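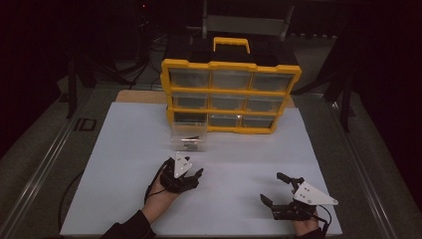

Hand-held grippers at the Distby bench

The Vornetine group has moved its small-parts work over to hand-held grippers. The person doing the task holds one in each hand and works at the table directly, and the motion is saved for training the arms later. Until October we did all of this by remote control, and it was slow going on anything with a drawer.

The current task uses the yellow organizer with nine clear drawers and a small clear box of parts. One demonstration is one drawer: open it, move a part, close it. The organizer goes back to the same spot at the rear of the white board before each new start.

Maricruz Jaramillo is running the sessions. She has 113 demonstrations she is happy with so far, and the goal is 1000. Anyone who wants to help should plan on a short practice run first. Most people squeeze too fast in the beginning and pull back before the jaws have closed all the way. Keep the dotted plates on top of the grippers clear of your sleeves.

Sessions last 4 hours with a break in the middle. We need 5 more people, and experience with the old remote setup is not required. Sign up on the sheet outside the Groen room or write to Maricruz. The first set goes to Verinard for training after 3 March 2025, and sign-up stays open past that date.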